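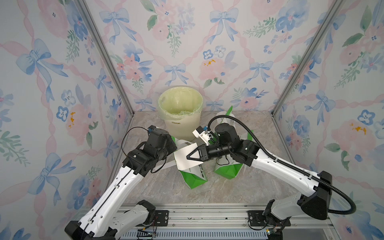

Flembridge is getting its paper bags back! From this week the long counter at the Civside hall has a swap rack for paper shopping bags, free to use and open whenever the building is, and if the first few days are anything to go by it's going to be one of the most popular corners in town. Anybody who has a cupboard stuffed with the things will know the feeling. You come home, unpack, and the bags end up on the floor in front of the trash, a couple of bright green and white ones, one on its side, with the handles still sticking up, and a perfectly good bag is one lazy moment away from going in with the crumpled plastic. The rack is for exactly those bags.

Nov 18, 2022
5 min read
Print | E-mail

Home News Around Town Home & Garden Notices

Swap rack for paper bags opens at Civside

The idea grew out of the tidy-up day back in June, when people turned up with boxes of things to pass on and then needed something to carry their finds home in. There weren't enough bags. Half the street went home to fetch some, and came back with so many that they filled a closet at the hall, where they've been getting used up ever since (mostly for the book table). By the end of summer 158 had been handed out and the closet was still full, so a proper rack seemed like the obvious next step.

And it's a lovely rack! It came from Mendonça, the wallpaper and paint store on the corner, which was replacing its old display for rolls and samples. It has deep slots, it stands steady, and it still has a strip of rose-patterned paper pasted along the back. There was talk of painting over that. Good thing the talk came to nothing, as it's the first thing people comment on when they walk in.

Using it is simple. Bring bags that are clean and whole, fold them flat, and slide them into the slot that matches their size. Take whatever you need. You don't have to leave a bag to take one, and you don't have to write anything down. Small bags go at the top, where they won't get crushed, and the big grocery ones at the bottom, handles facing out. Gift bags are welcome too and have a hook of their own at the end, which should come in very handy over the next few weeks.

A few things can't go in. Please leave out anything greasy, torn at the bottom, or damp, and anything with a foil or plastic lining. Take out the receipts, too! One bag arrived with a long paper receipt, a coupon and a birthday candle in it. The candle is at the desk if it belongs to you.
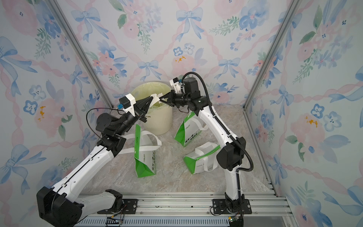 Plenty of readers have asked what to do about handles. Twisted paper handles are fine, flat paper handles are fine, and ribbon or cord is fine as long as both ends are still attached. If one side has pulled loose, a dab of white glue and a clothespin overnight will usually fix it, and there's glue on the counter for anyone who'd like to do it on the spot. Loose strips and torn-off bits of handle can go in the paper recycling box under the counter, along with bags that are past saving.

Folding is worth a word as well, because a bag that's folded on its own creases takes up next to no room. Stand it up, press the two side panels inward, and let the bottom swing up flat against one face. Run your palm down it once. If the bag has been lying squashed on its side for a while it may have picked up a few new creases and will fight you a bit, so open it all the way first, put your hand inside, and push the corners out square before you start again. Kids are terrific at this. A group from the after-school club folded their way through two full boxes on opening afternoon and asked for more.

For keeping bags tidy at home in between trips, the best tip so far came in on a note left at the rack: keep one bag standing open next to the kitchen trash and drop the folded ones into it. It's right there when you unpack, it costs nothing, and when it's full you just pick it up by the handles and bring the whole lot down. Another note suggested a magazine file on its side inside the cupboard door. Both work a treat in a small kitchen. If you have a good one of your own, please leave it on the corkboard, as the plan is to print the best of them on a single sheet and keep a stack by the door.

Liners came up too. Quite a few people use a smaller paper bag in the bathroom or next to a desk, where there's only dry stuff to throw away, and save the plastic liner for the kitchen bin. That makes good sense for the bags that are too scruffy to share but still hold together. Set one inside the bin, fold the top over the rim so it stays put, and tip the whole thing out when it's full.

Grorkero, the grocery co-op across the parking lot, has joined in as well. It'll keep a smaller basket of swap bags by the registers, topped up from the Civside rack, so shoppers who've left theirs at home can grab one on the way through. The basket holds 45 bags when they're folded flat and will be refilled every morning. It was empty by lunchtime on its first day, which is a pretty wonderful problem to have!

There's room for more at the hall, especially medium bags, which go the fastest. Large ones are well stocked for now. The counter is just inside the side entrance, past the coat hooks, and the step-free way in is from the parking lot. Doors open at 11 in the morning. If you have a really big load, say the clear-out of a whole closet, phone the front desk first so there's somebody free to help you carry it in.

Gift tags, tissue paper and ribbon may get a shelf of their own in the coming weeks if enough people want one. There's a sheet to sign next to the glue.

Print | E-mail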